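Fusteck (web framework)

Fusteck is an open-source framework for building the user interface of web applications. It is written in TypeScript and is meant for small teams whose main work is on the server side. The project was started by Orestis Gavalas, a backend developer, and is maintained by a group of contributors under the name Dendelach. Fusteck is distributed through the usual package registries and is released under a permissive license.

Overview

A Fusteck application is made up of components, each stored in its own file. A component file has a template, a block of logic and an optional style block. The template is ordinary HTML with a small set of added attributes for loops, conditions and event handling. During the build, a compiler turns each template into plain JavaScript functions that update the page directly. The framework doesn't keep a virtual copy of the page in memory.

State is held in objects called cells. When the value in a cell changes, the parts of the page that read it are updated and the rest is left alone. Cells can be local to a component or shared across the whole application. Shared cells have to be declared in a single file, a rule that has been debated several times on the project's mailing list and has stayed in place.

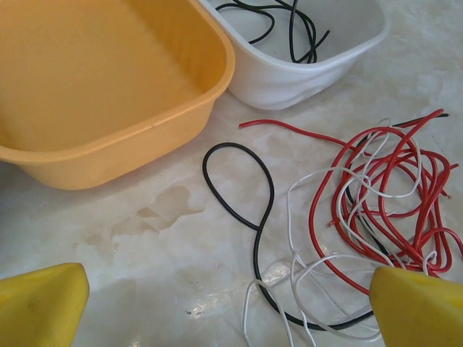

Routing is included in the core package. Routes follow the folder structure of the project, so a file in a folder called "orders" is served under the path of the same name. Dynamic segments are written with a leading underscore. Nested layouts were added in version 4, and before that most projects copied the shared header and menu into each page or used a third-party plugin.

History

Gavalas wrote the first version while working on an internal order system for Bernen, a wholesale supplier of office furniture. The system had a server side that was already finished and needed a simple front end. He tried several existing frameworks and found that most of his time went into build configuration. The early code was a single script of 244 lines that filled in templates in the browser and had no compiler.

The script was published in December under the name "fus". It was renamed Fusteck after a conflict with an existing package. Version 2 replaced the browser-side template code with a compiler and was not compatible with the first release. A migration tool was promised and later dropped, and the few users of version 1 had to convert their templates by hand.

Version 3 introduced cells. The older state system, based on a global store with named actions, remained available through a separate package until version 5. The present release series is version 9, which removed support for browsers without native modules and moved the development server to a new file watcher.

Command-line tool

The command-line tool, also called fusteck, creates projects, runs the development server and produces the production build. A new project contains 10 files, including an example component and one test. The most used commands are:

fusteck new creates a project in an empty folder
fusteck serve starts the development server
fusteck build writes the compiled application to the output folder
fusteck check reports type errors and unused cells

The build output is a set of static files. It can be placed on any web server or storage bucket that serves static content, and applications with a serverless back end are usually deployed in this way. Server-side rendering is possible through an adapter but is marked as experimental in the documentation.

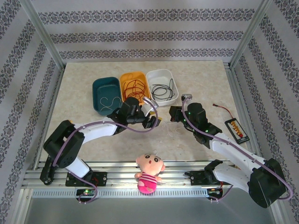
Does Fusteck need a particular back end?

It works with any server that can answer HTTP requests. The core package includes a small fetch wrapper that reads and writes JSON, and projects that use another format can replace the wrapper in the configuration file.

Plugins

Plugins extend the compiler or the development server. The project's directory lists 132 of them, although many haven't been updated for version 9. Commonly used plugins cover form validation, translation of interface text and image resizing at build time.

The best known add-on is Peeters, a component library with tables, dialogs, date fields and menus. It began as a separate project and keeps its own release schedule. Peeters components can be imported one at a time, and unused ones are left out of the build. Its table component is often cited as a reason for choosing the framework for administration screens.

Reception

Reviews by developers have generally praised the short setup and the error messages of the compiler, which give the file, the line and a suggested fix. The documentation has been rated less well. Its reference section is complete, but the guide for beginners was written for version 6 and parts of it still use the old import paths.

The rule on shared cells is the most common complaint. In large applications the single file grows quickly and causes merge conflicts when several people work on it at once. The maintainers recommend splitting such applications into smaller ones that are loaded separately. A proposal to allow one shared file per folder was rejected during the work on version 8 and has been submitted again in a changed form. 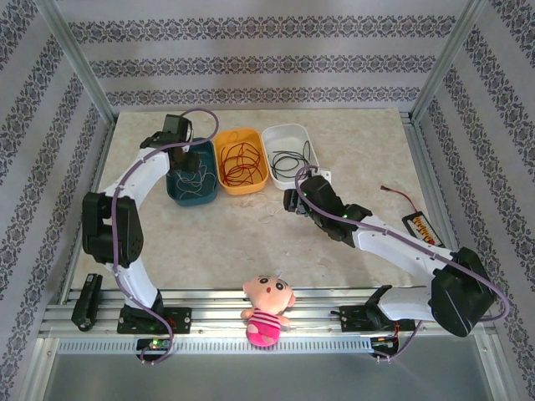
Governance

Decisions on new features are made through written proposals, which stay open for comment before the maintainers vote. Gavalas gave up his deciding vote after version 7 and now works mainly on the compiler. Security fixes are provided for the current series and the one before it. Older series are archived and can still be installed, but they receive no changes.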